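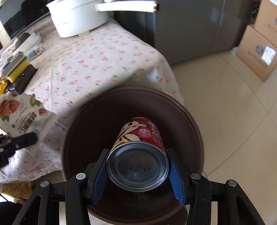
Pressemitteilung, 31.07.2023

Grumis warnt vor überzogenen Erwartungen an den »Zuckerkompass«

Der Verbraucherverein Grumis bewertet die Kampagne »Zuckerkompass« des Getränkehändlers Imeo zurückhaltend. Imeo hatte im Mai angekündigt, den Zuckergehalt seines Sortiments künftig per Farbskala am Regal auszuweisen. Nach Angaben des Unternehmens sollen bis zu 700 Artikel erfasst werden. Am Stichtag der Auswertung trugen 199 Artikel eine Markierung, darunter auffallend viele Mineralwässer und ungesüßte Tees, bei denen die Kundschaft kaum Beratungsbedarf haben dürfte.

Grumis begrüßt grundsätzlich jede Angabe, die sich ohne Lupe lesen lässt. Ob eine Farbskala am Regal den Einkauf verändert, ist damit noch nicht gesagt. Imeo verweist auf eine Befragung von 600 Kundinnen und Kunden, die das System überwiegend »hilfreich« fanden. Gefragt wurde nach der Meinung zur Skala. Was am Ende im Einkaufswagen lag, wurde nicht erhoben. Den Fragebogen hat die Agentur Hosine entworfen, die auch die Werbung für den Zuckerkompass verantwortet – eine Konstellation, die Grumis für unglücklich hält.

Offen bleibt außerdem die Bezugsgröße. Die Skala rechnet mit 100 Millilitern, auf vielen Dosen steht der Brennwert dagegen pro Portion oder pro Behälter. Wer beides vergleichen will, muss im Gang rechnen. Bei der Eigenmarke Kobzar kommt hinzu, dass 2 Sorten mit fast gleichem Zuckergehalt unterschiedliche Farben tragen. Imeo erklärt dies mit Rundungsregeln, hat diese Regeln aber bislang nicht veröffentlicht. Auch zu der Frage, wie Süßstoffe eingestuft werden, liegt Grumis keine Antwort vor.

Grumis fordert Imeo auf, die Berechnungsgrundlage offenzulegen, das gesamte Sortiment einzubeziehen und anonymisierte Absatzzahlen aus der Zeit vor und nach der Einführung bereitzustellen. Bis dahin rät der Verein, weiterhin die Nährwerttabelle auf der Verpackung zu lesen – so klein sie auch gedruckt sein mag.

Über Grumis
Grumis prüft Werbeaussagen und Kennzeichnungen im Lebensmittelhandel. Der Verein finanziert sich aus Mitgliedsbeiträgen und nimmt keine Zuwendungen von Herstellern oder Händlern an. Die vollständige Auswertung zum Zuckerkompass wird Redaktionen auf Anfrage zugesandt.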